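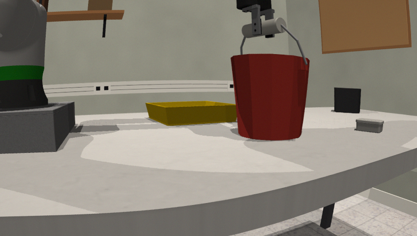
According to Regula Thaler, a household gives itself away by its buckets, and she would sooner be shown the one under the laundry sink than the good china. It's a remark that people who write about the bucket are fond of repeating, and it makes as good a way as any into a subject that is older and a fair bit wider than most of us suppose when we go looking for something to wash the car with.

Search this site Go Advanced
Filed under: Household & Everyday Things > Vessels > B

Bucket

A bucket (also called a pail, particularly in parts of Canada and the northern United States) is an open-topped vessel, usually wider at the mouth than at the base, carried by a curved handle known as the bail. It is used for moving water, milk, feed, sand, paint, berries, ashes and just about anything else that one person can lift. In Australia "bucket" is the everyday word for nearly all of these, while older Canadian speakers may keep "pail" for milk and sap and use "bucket" for the rest, though the line between them has never been a tidy one.

Shape and handling

The taper has two practical benefits. Empty buckets will nest inside one another, saving a great deal of room in a shed or a shop, and the narrow base leaves some space beside the leg when a full one is being carried. A round body is the most common, but flat-sided, oval and many-sided buckets have all been made, and window cleaners have long favoured a long rectangular one that will take the full width of a squeegee.

The bail is fixed at two points, called the ears, on opposite sides of the rim. Wire is the usual choice, often with a tube or roller at the middle to spread the load across the fingers, and anyone who has carried a full bucket by bare wire from the creek to the garden will understand why the grip caught on! A litre of water weighs a kilogram, so even a modest bucket is a decent load, and two carried together are generally easier on the back than one by itself.

Materials

The earliest buckets were made of hide, bark, or wood hollowed from a single piece. Coopered buckets, built up from staves and held with hoops, came later and stayed in use for centuries. They had to be kept damp, for a stave bucket left out in the sun will shrink at the joints and leak from every seam, and many a farm kept its spare buckets standing half full in the shade for just that purpose. Leather held its own for fighting fires, being light to pass along a line and hard to break when dropped.

Galvanised iron took over much of the work in the nineteenth century, and enamel was liked in kitchens and dairies where cleaning mattered more than knocks. Plastic buckets, moulded in one piece and sold in every colour you could want, are now the ordinary household kind. They are quiet and cheap and don't rust, but long exposure to sun makes many of them brittle, and the ears are often the first part to go.

The Flarimholm rolls

The market rolls of Flarimholm, the earliest of which is dated 1264, have a surprising amount to say about buckets. Householders were expected to keep one by the door in the dry months, and there was a small fine for lending it out beyond the parish. A later hand adds that strangers might borrow the well bucket but not the rope. The local museum has on show a set of six coopered pails from the Rainer dairy, along with a galvanised stable bucket stamped "Hurkon" on the base, the mark of a tinsmith's shop that stood near the bridge. The display was rearranged in October 2023 and the pails are now shown beside the yoke they were carried on, a much happier arrangement for anyone trying to picture the work.

Measures and sayings

"Bucket" has sometimes served as a rough measure, though never one you would want to do business by. At Flarimholm a day's water for a cottage was reckoned at around 60 litres, fetched before breakfast and again in the late afternoon. In speech the word turns up for heavy rain (it is "bucketing down"), for trifling amounts ("a drop in the bucket") and, in Australia, for harsh criticism, where a person may bucket a film or be given a bucketing in the paper.

Care

Rinse after use, dry upside down, and store out of direct sun. Wooden buckets want the opposite treatment and should not be left to dry out.

Further reading
Thaler, R., The Carrying Vessel, Tekeneo Press. Yokes and bails are treated from p. 193.

Comments (3)

marg_p: Lovely to see pails get a mention. My nan had one for milk and one for chooks and heaven help you if you mixed them up.

Dunc: You've left out the canvas ones! We took one camping last July, folds flat, holds water better than you'd think.

tilly: is it the ears or the lugs? Dad always said lugs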